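# Play kitchen sets: questions we keep getting

Updated 2025-10-25 by Sunita Rastogi, Clollgate Toy Shelf

**How many pieces does a child need?**

Fewer than the box promises. The big Castell set is sold on its piece count, and a lot of those pieces are flat cardboard coins and pretend shopping lists. A pan, a pot, a plate, a cup, something with holes in it and a handful of food will keep most kids going. We lend sets out at 10 items and I've yet to hear a convincing case for more.

**Is a matching set worth the extra money?**

I doubt it. Matching colors look good on a shelf. Once the toys have been through a few houses, you have a green this and a gray that anyway, and the soup gets made all the same.

**What about age labels?**

Read the small-parts warning and take the rest with a pinch of salt. "3 and up" on the front tells you very little about whether a three-year-old will like it.

**What does a small set look like laid out on a table?** 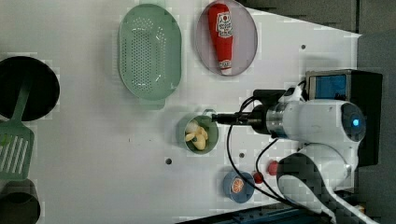
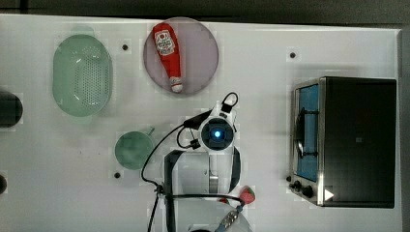
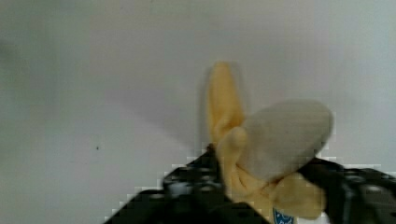
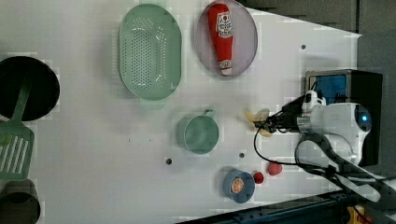
*Green colander and red ketchup bottle in the first, second and fourth; partly peeled banana in the third.*

**Do I want the colander?**

This one I'd keep. It's big, it's easy to grab and it doubles as a bowl, a hat or a boat. The Katiyar catalog calls its version a "sensory straining station." It's a colander.

**Is a slotted spatula any use without a stove?**

Yes, surprisingly. Kids will flip things on any flat surface. Skip the ones with a clip-on handle, though. We stopped buying those in August after one too many came back in two parts.

**Soft food or hard food?**

Soft food is quieter when it hits the floor. It also soaks up juice. Hard plastic wipes clean, but check the seams. The Prelgate listing says "washable" and doesn't say how, so write and ask before you buy. I did, and I'm still waiting.

**Can we mix in real fruit?**

If you're sitting there, sure. Take the sticker off first and clear the table when play stops. I wouldn't store real and pretend food in the same bin, whatever the parenting blogs say.

**Where should it all go at night?**

One open bin. Labeled compartments are for adults.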